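Riltix Two-Arm Bench Practice Kit, reviewed for small shops and teaching rooms

We bought the Riltix practice kit in February to replace a stack of printed rules that had grown to 87 pages and that most people signed without reading. The kit is a spiral-bound handbook, a set of laminated cards, floor tape and a logbook. It is meant for anyone running a two-arm robot at a low table, close to people, on small assembly jobs. Our jobs are white plastic parts for the most part, tray frames and rods, so that is what I tried it on.

The handbook has 14 rules. Each one gets a page, with the rule in large type at the top and the reasoning in smaller type under it. I read the whole thing over lunch. The writing is clear, and the authors have plainly stood next to a robot. Rule 3 says to clear the reach of both arms before power goes on. Rule 6 covers the work surface: use a dark, non-shiny cover, pull it flat where the grippers travel, and check the folds for small parts before each run.

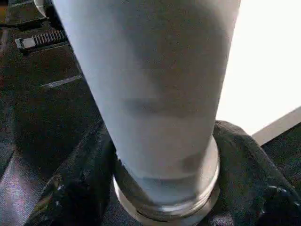 Rule 6 is the one we argued with most. A soft black cover does make pale parts easier to pick out, and it saves them from scratches. It also moves. The handbook tells you to clamp it on all four sides, and on a low platform the front clamps end up right where an operator's knees go. We clamp the back and sides and let the front hang, and we wrote that into the log as a local change. The kit allows this. There is a column for changes and a space for initials, and I wish more rule sets worked that way.

The cable section is the best part of the book. It asks you to run both arms through their full reach at low speed with the grippers open and watch where every cable goes. If a cable can get between a finger and a part, you reroute it before doing anything else. Our old rules said "secure all cables" and stopped there.

Rule 9 is about part layout. Long parts go on one side, the frame or fixture on the other, and each arm works its own side unless the program calls for a handoff. It sounds fussy, but it makes the table easy to read from a few steps back, so a second person can tell what each arm is supposed to be doing.

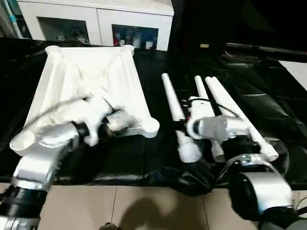 White tray frame on the left, three long rods on the right, one gripper at each.

Now the complaints. The cards are too glossy to read under bright lights, and the type on the back is small. The floor tape lifted from our tile after a few moppings, starting at the grout lines. We switched to a Dritton tape we already had on the shelf and it has stayed down. The handbook also says very little about furniture and storage near the table. It gives a clearance distance for walls and doorways but nothing for glass-fronted cabinets, which plenty of smaller rooms have. I would want a page on that in the next edition.

The logbook has room for 100 runs and no refills are sold separately. You have to buy the whole kit again or photocopy the blank page, and we photocopy.

I also looked at the Ergate binder before buying. It covers more kinds of machines and has a longer section on training records, but it assumes a fenced cell and a full-time safety person. For open bench work the Riltix kit fits better. If you have both kinds of setup, 2 binders on the shelf may be the answer.

Setup took us one Tuesday morning, most of it spent on tape. New people get through the cards before their first run and sign the log after it.

Good: short rules, strong cable section, room for local changes.
Bad: glossy cards, weak tape, no logbook refills.

I would buy it again, minus the tape.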